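Hovovport Folk and Acoustic Music Weekend
Frequently Asked Questions for Performers and Visitors

Where and when does the event take place?

The Weekend is held each October at Erton Hall, Hovovport. Concerts are given in the main auditorium, and workshops and open sessions take place in the Phan Room on the upper floor.

How does a band or solo artist apply to perform?

Applications are made on the form available from the Programs Office. Each application must include two recent recordings, a short biography and a list of the instruments to be used. The closing date is 23rd September. Recordings received after that date will be held over for the following year.

What styles of music are considered?

The program covers folk, bluegrass, old-time, country and related acoustic music. Original songs and traditional material are given equal weight. Acts that rely mainly on backing tracks are not eligible for the main stage, but may apply for the Kusteo Stage in the foyer.

How long is each set?

Main stage acts are allotted four songs or 15 minutes, whichever is shorter, in the opening concert. Featured acts receive a longer set, the length of which is stated in the letter of engagement. Changeovers are limited to 10 minutes.
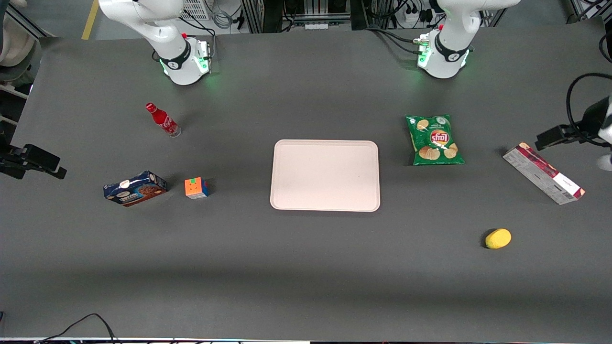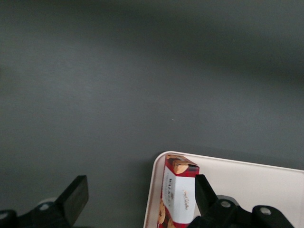 May performers sell recordings and merchandise?

Performers may sell their own recordings, songbooks and clothing at the merchandise counter in the foyer. No commission is charged. Stock must be labeled with the name of the act and delivered before the doors open. Unsold items must be collected on the final evening.

Is amplification provided?

The Hall supplies microphones, stands, monitors and direct boxes. Pedal steel players and electric bassists should bring their own amplifiers. A stage plan must be sent to the Programs Office at least seven days before the performance.

Are visitors permitted to join the open sessions?

All ticket holders may take part. Sessions in the Phan Room are led by an experienced player, who calls the tunes and sets the pace. Banjos, fiddles, guitars, mandolins and voices are all welcome. Drum kits cannot be accommodated.

May concerts be recorded?

Audio and video recording by members of the audience is not allowed in the auditorium. Performers who wish to record their own set must request written permission with their stage plan.

Are tickets refundable?

Tickets may be returned for a full refund until the program is published. After publication, they may be transferred to another person but not refunded, except where a concert is canceled.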